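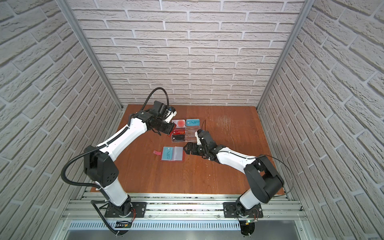
Why I Spent March Asking People About Their Wallets

Home | Projects | Class of 2021 | Contact

My project is about loyalty cards and why we keep the ones we never use! I handed a survey to shoppers at the Brasesine market in Mollunport, and 30 of them sat down and talked to me, which was way more fun than my statistics homework. 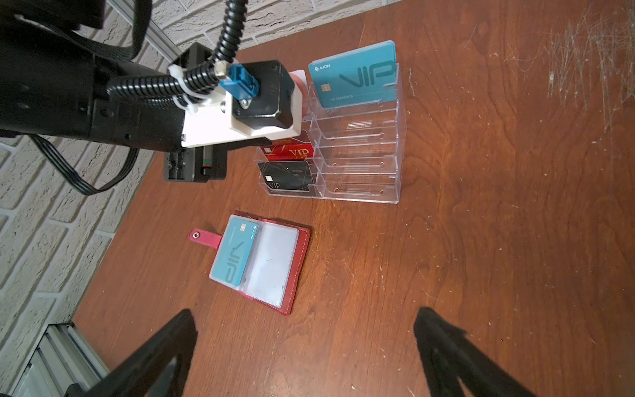
Scratches on the wooden tabletop.

Most people told me they carry cards for stores they haven't visited in years. Hanna Krajewska pulled out 11 (eleven!) and used two. She said throwing one away feels like throwing away money, and I kept hearing that, even from people with hardly any points. 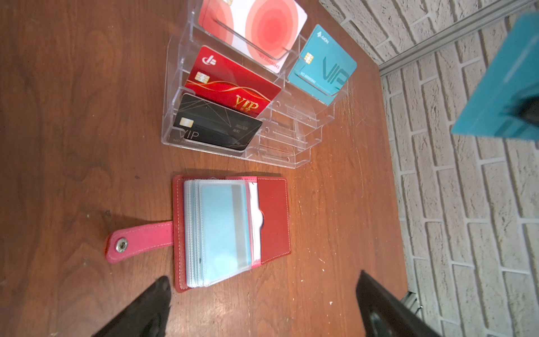
One man had saved up 2,000 points at a shoe store that closed before he could spend them. He still has the card. I'd like to ask teenagers next, but my guess is they'd just show me their phones.

27 November 2021
Shares: 11 | Comments: 2

Related projects
Bus Fares in Mollunport, Riaan Mofokeng
Who Still Mails Postcards? Emerson Damasceno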